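OK so, bottled water. I grew up in Doline drinking from the tap, and I still moved to Truvside and started buying it by the case — 484 bottles in one year, by my receipts! (Pause here, let them groan.)

Then ask who's done a blind taste test. Ours had four waters, and I picked Pryor tap as the fancy one. Twice.

Skip the filter part if we're running long. Come back to it in September.

Next slide, then questions — keep it moving. 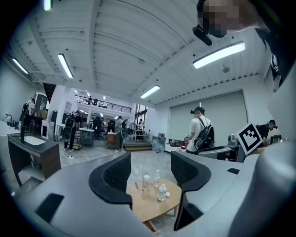
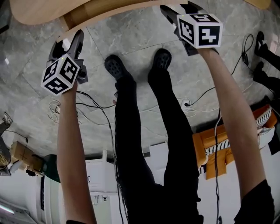 First one: three clear bottles on the round coffee table

1,404 shares
2 comments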